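Chapter 4
Reading a Lease Before You Sign

By the end of this chapter you should be able to find the main parts of a residential lease, work out what a tenant will owe in the first month, and tell a fixed term from a periodic one.

4.1 What a lease does

A lease is a contract. The owner gives up the use of a home for a period of time, and the tenant pays for that use. Both sides keep duties while the lease runs. The tenant pays on time and takes reasonable care of the place. The owner keeps the heat, water, and locks in working order.

Most leases are longer than they need to be. The one used in this chapter comes from Zoltell Property, which rents apartments in the town of Uvby, and it has 33 clauses. Many of them repeat what the law already says. A few of them decide how much money changes hands, and those are the ones to read twice.

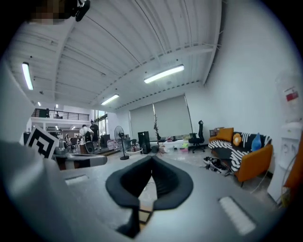

A tenant in one of the Zoltell buildings remarked that she had read the rent clause and the pet clause and skipped everything else, and that the clause on late fees was the one that cost her. Her lease charged a late fee after the third day of the month. She had assumed she had until the fifth, as in her last apartment.

Grace periods differ from one lease to the next. If the lease does not mention one, do not assume there is one.

4.2 Money due at signing

Three amounts are commonly due before the keys are handed over: the first month's rent, the security deposit, and any fees. The deposit still belongs to the tenant, although the owner holds it. A fee belongs to the owner once it is paid. The word "nonrefundable" usually marks a fee, but look at the clause itself, where a charge may be called a deposit in one line and a fee in the next.

In the Talebi Street lease at the end of this chapter, the deposit is $300 and the cleaning charge is listed on a separate page. Find both before you do Exercise 3.

4.3 Fixed and periodic terms

A fixed-term lease names the day it ends. A periodic lease, often month to month, renews itself until one side gives notice. Some leases begin as the first kind and turn into the second when nobody acts. Look for the words "holdover" or "renewal" near the end of the document. 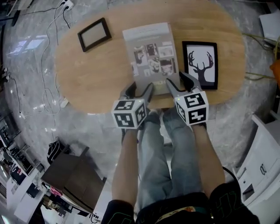
Zerine Tenants' Line, a telephone advice service, tells callers that notice should be given in writing even when the lease allows it to be spoken, and that the tenant should keep a dated copy. Most of the disputes it hears over notice come down to when the notice was given.

The length of notice is normally counted from the day it is received. A letter mailed on the last day of September may therefore arrive too late to end the lease when the tenant expects. Section 4.4 sets out how to count the days, starting with a lease that requires one full rental month.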